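The Slow Chemistry of the Giltden Pony

Last updated: May 15, 2023

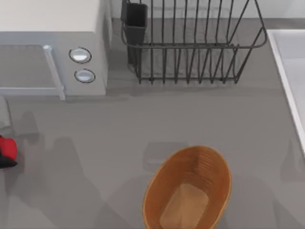
Why do old vinyl dolls and ponies turn sticky? The plasticizer that kept the vinyl soft moves to the surface over time, and it collects there as a thin, tacky film that holds dust.

The film is the most common complaint among owners of the Giltden Pony, a soft vinyl toy sold through the second half of the 1980s. The pony was made in two sizes. The larger has a rotocast body with a separate head, joined at the neck by a flange. The smaller was cast in one piece and has thicker walls, so it holds more plasticizer for its size and tends to weep longer.

Palesa Tshabalala has repaired vinyl toys for 14 years and keeps a log of every piece that crosses her bench. The log stands at 700 entries. Giltden ponies make up the largest single group, followed by the Finia dolls from the same period.

"People bring me a sticky pony and ask what was spilled on it," Tshabalala says. "Usually nothing was. The toy was in a sealed bag in a warm attic, and the film had nowhere to go."

Her method is plain. The toy is washed in lukewarm water with a few drops of dish soap, using a soft cloth on the body and a cotton swab around the eyes. It is rinsed, dried with a towel, and left in open air away from sunlight. The head is removed only if water has entered the body. Warming the neck with a hair dryer on its low setting softens the flange enough to ease it out. Pulling a cold neck will split it, and a split flange does not take glue well.

Solvents are a different matter. Acetone dissolves the surface and takes the eye paint with it. Rubbing alcohol is less severe, but it draws plasticizer out of the vinyl and leaves the spot harder than the area around it. Tshabalala uses it on ink marks only, and only on the underside of the hooves.

Hair is the second problem. Early Giltden ponies were rooted with nylon, which washes well and keeps its shine. Later ones used a cheaper fiber that frizzes at the ends and melts under modest heat. The two can be told apart by the parting: nylon falls flat, while the later fiber lifts from the scalp. A metal rod was used to hold the tail in some of the larger ponies, and it rusts. The brown stain that spreads around the tail hole cannot be washed out, though replacing the rod stops it from growing.

Storage decides most of the rest. Vinyl should not rest against other plastics — a hard styrene stand will soften and fuse to a hoof within a few summers. Unbleached cotton is a safe wrap. Colored tissue is not, as the dye moves into the vinyl and stays.

Prices reflect condition less than might be expected. At the Kaplan toy sale in February, a sticky pony with its original comb drew more bids than a clean one without. Boxes matter more again, particularly those with the Nandanance songbook still stapled inside the lid. The staples rust too. Tshabalala leaves them in place and slides a strip of polyester film beneath each one.

Get our features by email. Enter your address to subscribe to the newsletter. You can unsubscribe at any time.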